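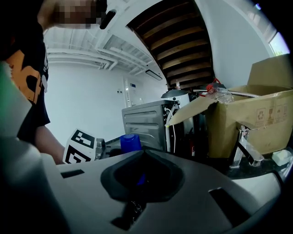
R. Kakakhel, sound and effects

29 Aug 2024

Wind machine again. I had another go at the drum this morning and it's much happier with the canvas pulled tight over the slats, but it still clicks once per turn, right where the seam comes round. You can't hear it from the back row. You can certainly hear it from row two, which at Keverby is practically in the sea with the sailors!

Tried candle wax on the seam. Quieter for a few turns, then back it came. Next up is unpicking it and laying the join flat with glue. If anyone gets to it before me, please use the fabric glue and leave the wood glue alone (it dries like a biscuit and then we've got a crackle as well as a click).

Handle speed for the storm: start slow under the captain's speech, build until the mast line, then hold it for 30 seconds. My arm says that's a long time. Whoever cranks it on the night should swap hands at the lull, I've marked the spot in the prompt book in green.
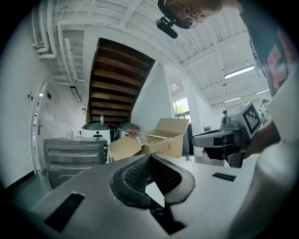
Leaning in over the grey gripper.

Thunder sheet: the one from Conbridge is lovely, very deep, but it goes on rumbling well into the quiet bit after the wreck. I've been damping it with a gloved hand and I think a strip of felt on a cord would do it better, so the operator can stay at the crank. Hanging it from the second bar helped too, it was buzzing against the flat before.

Rain box is fine. Dried peas beat rice, no contest. I put in 100 g more and it lost that maraca sound.

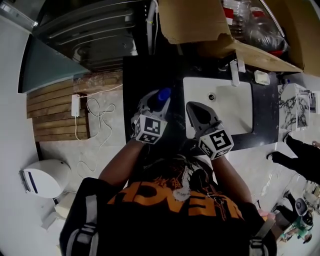
Still undecided about gulls. The recorded ones from the Vutley show sound like recorded gulls, and everything else in this storm is made by hand, so I'd sooner have somebody squeaking a cork on a bottle in the wings. Will try both at the September run-through and see which makes me wince less. Felt and glue still to buy.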